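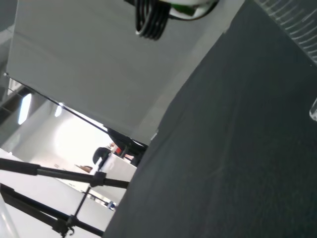

Tuesday, started a little after 2 in the afternoon

Back at the bench after a slow morning. I spent most of it labeling bottles and hunting for the good marker, which was in my own coat pocket, so I won't be complaining to anybody about that. The plan for the afternoon was the small transfer for the Skullero color work: get the tinted stock into a round-bottom, measure out some clear diluent in the tall cylinder, and practice pouring through a funnel until my hands stop being in such a hurry.

I've kept the black cloth on the big table for this. I know opinions differ on it (the lint! and it shows every speck of dust from the window side), but I find I can read a meniscus so much better with something dark around it, and small clear plastic things are easier to find again if you let the light catch them. The wrinkles bother me more than they should. I smoothed it out twice and it went right back to how it likes to be, with the front hanging in those wavy folds like a tablecloth at a church supper. If whoever does the next order from Tastham could ask whether they sell a heavier cloth, I'd be grateful. Flat weave if they have it, and plenty of overhang.

Glassware for today, so I can set it up the same way next time:
small round-bottom flask, clear
cork ring, the thick tan one
plastic funnel, the translucent kind with the wide mouth
tall graduated cylinder with the hexagonal base
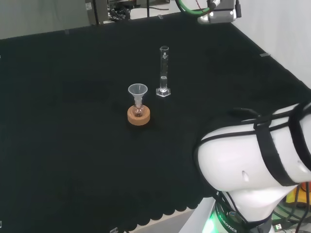

Flask in its cork ring with the funnel in, cylinder a little behind it.

I want to put in a good word for the cork ring, because we have a drawer of fancier supports and I keep coming back to this one. The flask settles down into it and stays put, and cork is kind to glass when you set something down harder than you meant to. It also weighs nothing, so do keep one hand near the neck while pouring if the flask is close to empty. I've had one walk on me before, with a heavy glass funnel up top, and I still think about it. Plastic funnel for me from now on, at least with the small flasks.

The stock came from the Wuraro bottle, lot 87. I'd call the color somewhere between weak tea and pink lemonade, and it looks different depending on how much of it there is. A little in the bottom of the flask hardly looks like anything at all, then you hold up the bottle and it's quite strong. Please don't judge it by eye across two different vessels! I did that last month and wrote down a difference that I had to cross out again.

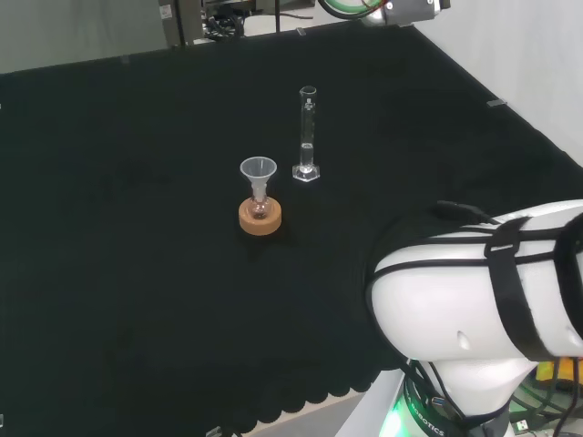 For the cylinder, I'm still in favor of reading it down at table height with the knees bent, even though mine have started to object. The printed marks on this one are getting faint and I found myself tilting my head to catch them. It's fine for rough work like this. For anything that's going into the Shehata report I'd take the newer one from the cupboard, second shelf, and put it back there afterward.

Practice pours: 8 of them, plain water, before I let myself near the stock. The first few I went too fast and the liquid sat up in the cone, gulping. Lifting the funnel just a hair to let the air out helps a lot. By the end I had a rhythm I liked, slow start, steady middle, and a little turn of the wrist to catch the last drop on the lip.

Wash bottle is nearly out, and we're down to the last 1000 mL of diluent. I've put both on the whiteboard.

To do next time: dilutions proper, starting with the weakest. Lint roller for the cloth. Return the marker.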